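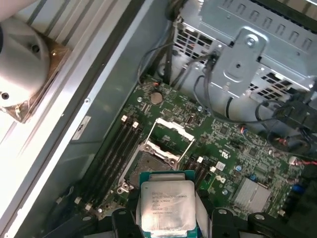

Written by Nawal Abdelaziz
Huler office server guide – Section 2: Replacing the processor
Updated March

Read this section through before you start. It covers the Galis tower with a single Intel Xeon processor. Owners of the Joo rack model should use the separate sheet.

Before you open the case

1. Save a copy of the settings page and keep it on another computer.
2. Shut the server down from the menu and wait for the fans to stop.
3. Unplug the power lead, then press the power button once.
4. Leave the server to cool for 15 minutes.

Caution: wear an earthed wrist strap whenever the side panel is off.

Fitting the processor

5. Take off the cooler and wipe away the old paste.
6. Release the levers and raise the load plate as far as it will go.
7. Lift the old processor straight up by its edges and put it in its tray.
8. Hold the new one level over the socket, metal lid upwards, and line up the notches.
9. Lower it into place. Do not slide it or press on it.
10. Close the load plate and lock the levers.

Caution: never touch the pins in the socket. Bent pins are not covered by the Protetti care plan.

11. Put a small dot of fresh paste on the lid and refit the cooler – tighten the screws a little at a time, working corner to corner.

Note: the first start takes longer than usual. If the panel shows code 974, switch off and check that the cooler's fan lead is plugged in.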